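Revwood Robotics Club Handbook
Section 4: Setting up the hand-held gripper

Read this section before your first session with the Clarkix. Anahera McKinnon wrote the original in June and has been answering the same questions from it ever since, so if you ask her one, expect a page number.

Before you start

You need the gripper, its charged battery, the club laptop and a small screwdriver from the Hinds drawer. The screwdriver goes back in the Hinds drawer. Past members have had other theories about where it goes, and they are the reason we now own so many.

4.1 Checking the fingers

1. Switch the gripper off. The trigger does nothing when the power is off, which makes this a good time to have your own fingers near it.

2. Look at the screws that hold each finger block to its bracket. Tighten any that have worked up. Stop when they are snug. The threads are softer than your enthusiasm.

3. Wiggle each finger gently. A little give is normal. If it rattles, tell a senior member and pick up the spare.

4. Wipe the inner faces with a dry cloth. Crumbs count as dirt, including yours.

Caution: Do not use glue on a loose finger. It has been done, and the finger in question is now a paperweight.

4.2 Setting the opening

1. Switch on and wait 30 seconds. The laptop will say "ready" well before this. Wait anyway.

2. Face a plain wall, at a distance where you can't bump it, and let the trigger out all the way.

3. In the Gulden window, click Set Open.
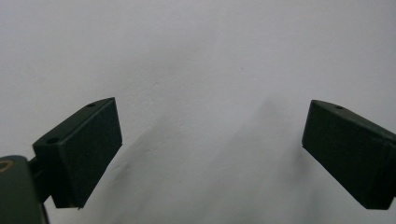 4. Squeeze slowly until the fingers meet, hold for 2 seconds, and click Set Closed.

5. Open and close the gripper 7 times at a steady pace. The line on the graph should rise and fall evenly. If it looks like a mountain range, go back to step 2 and squeeze like a person who is not late for the bus.

Note: Setting Closed before Open will not break anything. The software will simply believe that every object in the room is already in its grasp, and your recordings will be useless in a very confident way.

4.3 First recording

1. Name the file with your initials and the task. "Test", "test2" and "testfinal" are all taken.

2. Press Record, pick up the foam block, put it in the tray and press Stop. Keep it under 60 seconds.

3. Play the recording back before you do another one. If the graph is flat, you forgot to press Save after 4.2.

Caution: Keep sleeves, lanyards and hair away from the fingers while they are closing.

Demo day is Sat 10 August. Every team has to complete 4.1 and 4.2 that morning, even if the gripper worked perfectly the night before. Initial the sheet by the door when you finish, and put the battery back on its charger before you leave.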